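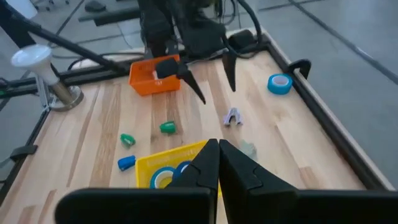
Narrow boards of light wood, with the grain running along them.

Why has wood got stripes?

I was meant to be doing my sums. I was seven, I was at my gran's kitchen table, and what I was really doing was following one of the lines in the wood with my fingernail to see where it went. It went under the butter dish, round a dark spot, out the other side and off the end of the table. I never did find out where it was going, and I got most of the sums wrong too.

Those lines are called the grain, and I still can't leave them alone. If there's a wooden table or a wooden spoon anywhere near you, go and fetch it (the spoon, I mean - leave the table where it is) and we'll have a proper look.

A tree is mostly straws

To understand the stripes you need to think about what a tree does all day. It has leaves at the top and roots at the bottom, and the leaves are thirsty. Water has to get from the mud right up to the highest twig, and a tree hasn't got a heart to pump it with like you have.

So a tree grows tubes. Millions of them, far too thin to see one by one, all packed side by side and nearly all pointing the same way, up the trunk. The leaves lose water into the air, and that tugs more water up the tubes behind it, a bit like you sucking squash through a straw. When the tree is cut down and sawn into boards, the tubes are still there. They dry out, but they stay put. Run your finger along a wooden ruler and you are stroking the plumbing of a tree!

Most of the tubes point up the trunk, so most boards are cut that way too, long and straight. That's why the grain on a shelf or a floorboard nearly always runs the long way.

Fat tubes and thin tubes

Now for the stripes themselves. In places with a warm season and a cold season, a tree doesn't grow at the same speed all year. In spring it's in a tearing hurry. There are new leaves to open and they all want water, so the tree makes big roomy tubes with thin walls. Wood made in spring usually looks pale.

Later on, by August or so, things slow down. The tree makes smaller tubes with thick walls, squashed up close together, and that wood often looks darker. Then winter comes and it stops growing altogether and has a rest.

Pale, dark, stop. Pale, dark, stop. Every year the tree puts on a new layer just under its bark, all the way round, like somebody pulling on another jumper. If you look at the top of a tree stump you can see the layers as rings, and one pale bit plus one dark bit is one year.

On a stump they're rings, and on a board they're stripes. How does that work?

Try it with a Swiss roll

You'll need a Swiss roll, a grown-up with a knife, and permission to eat the results.

Look at the end of the roll first. There's a swirl, and a swirl isn't quite the same as rings, but it's close enough for cake. The end of the roll is your tree stump. Now ask the grown-up to cut the roll lengthways, from one end to the other, straight down the middle. Open it up and look at the flat part. The swirl has gone and you've got long stripes of sponge and jam!

It's the same cake. You've only cut it in a different direction. The sawmill does just this with a log, without the jam.

And if the saw goes through nearer the outside of the log, it skims along the curved layers instead of slicing straight across them. Trees aren't perfectly straight like a Swiss roll, either. They get thinner towards the top and they bulge a bit. So you get wobbly shapes like tall pointy arches, one inside another. Some carpenters call them cathedrals, after the windows. I think they look more like the ripples when you draw a boat.

What about the dark spots?

My gran's table had a dark spot near the butter dish, and I was told it was an eye, and that it was watching my sums. It was a knot. A knot is the place where a branch used to join on. The trunk kept getting fatter every year and it swallowed up the beginning of the branch, so now there's a bit of branch hidden inside the trunk. Its tubes point sideways, out towards where its leaves were, and the trunk's own grain has to squeeze round it like a stream going round a rock.

Why not use one enormous plank?

Have a look at a few wooden tables and you'll see that lots of them are made from boards joined side by side. You can sometimes spot the joins by looking for places where the grain suddenly doesn't match, or where one board is a touch yellower than its neighbour.

One reason is simple: a really wide board needs a really wide tree, and those take ages to grow. The other reason is my favourite. Wood moves! When the air is damp, wood soaks up a little of it and swells. When the air is dry, it shrinks again. It hardly changes at all in length, but it does get wider and narrower, and a big wide plank can bend itself into a curve while it's at it. Narrow boards glued together tend to stay flatter. If you've got a wooden door that sticks in wet weather and behaves itself the rest of the time, now you know what it's up to.

My friend Chiharu Ueda makes stools, and she leaves her wood indoors for ages before she cuts any of it, so it can get used to the room. I asked if she talked to it as well. She said only when it splits.

Questions you've sent me

Can I tell how old my table is from the stripes?

Sorry, no. You can count the rings on a board, and that tells you how many years it took to grow that piece, but it can't tell you how long ago somebody turned it into a table. If you count 100 stripes on one board, though, that's 100 years of growing, and you should be very polite to it.

Do all trees have rings?

No. In some hot, rainy places it's much the same weather all year, so plenty of trees there just keep growing and don't make clear rings at all.

Does it hurt to go the wrong way?

It can! If you rub your hand over rough wood, bits of the tubes can lift up and poke into you, and that's a splinter. Smooth wood has been sanded, and you should always sand along the grain. Going across it leaves scratches.

Something to do now

Get some thin paper and a wax crayon with the wrapper peeled off. Lay the paper on a piece of bare, slightly rough wood (an old fence is brilliant, a posh varnished sideboard is hopeless) and rub the side of the crayon over it gently. The hard dark layers often stick up a tiny bit more than the soft pale ones, so they come out as lines. Do one from a fence, one from a bench and one from a stump if you can find one, and write on the back where each one came from. I've got a shoebox full of mine and the best is still a green one, from a gatepost, with a knot right in the corner.

Last updated March 2026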